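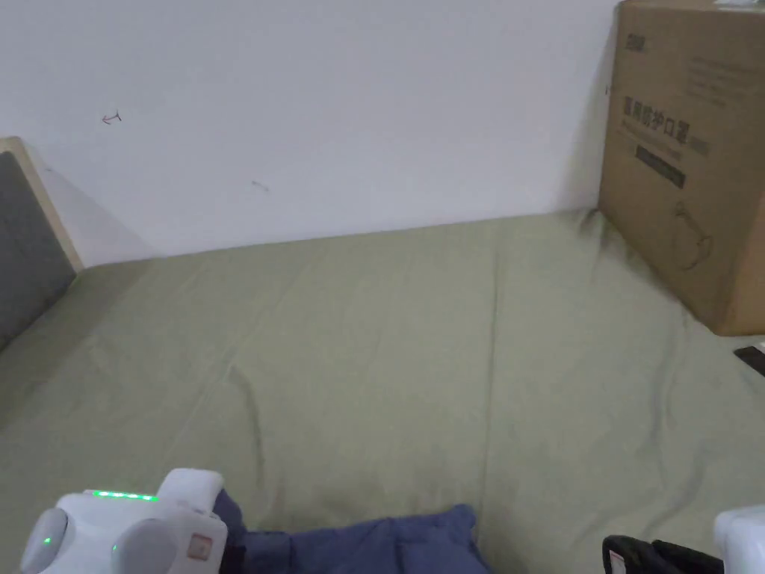 Re: [home-chores] Folding, is it there yet?

Posted Thursday, 9:14 pm
List: home-chores, hosted by Brornard

> We have the Groken arms on loan until June and my sister wants to know
> if they can take over the laundry. The sales page says "folds a full
> load." Has anyone here seen that happen on a bed and not on a lab
> table?

Short answer from me: no, at least not a full load.

We ran folding at Janthorpe for most of the spring. Towels went well. Pants were fair if they started out flat. The trouble is the start. A dark blue garment bunched up on a green sheet is the ordinary case in a house, and the gripper has to find a hem or a waistband in that before any folding begins. Ours needed 4 tries on a bad one. A person does it without looking.

The bed itself matters too. The sheet wrinkles and shifts, and the planner took a crease for the edge of a shirt more than once. People also keep things on beds. A big carton against the wall is fine if the arms never reach that far, but check your reach limits first.

Our log has 3,739 grasps in it. I can send the file if the list takes attachments that size.

For your sister: I would let it do towels and keep the rest by hand. Moussa is supposed to have a softer fingertip out soon, and I'd wait for that before paying for anything.

What mattress height are you working at? We had to drop ours 2 inches.

--
To leave this list, send a blank message with "unsubscribe" as the subject.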